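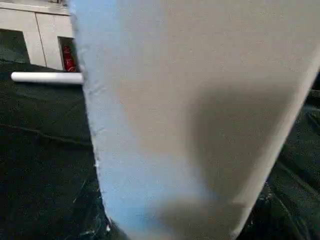 Paju asked by message whether the edge detector should be retrained before the next block of grasps, and argued that the wrist view is being blamed for errors that belong to the depth estimate. The point is recorded and is addressed under item 2.

Notebook entry, Tue 15 March
Project Prelledgate, soft sheet handling

1. Runs. The Badari policy was given 89 attempts on pale sheet material over dark cloth. It completed 20 of the first 29 without intervention. Later attempts were scored by the same rule and are in the shared log.

2. Edge selection. The policy prefers a clean edge to a ragged one. Where fibers stand out along the border, the predicted grasp point shifts between consecutive steps, and the fingers close late. Retraining is deferred until the depth offset has been measured at close range, with the sheet filling most of the wrist view.

3. Lint. Pale specks on the dark cloth were labeled as sheet in 6 attempts. The mask threshold is unchanged for now. The cloth is to be brushed between blocks.

4. Open. The Bristell baseline has not been rerun with the current gripper speed. Its earlier scores are not to be quoted beside those in item 1.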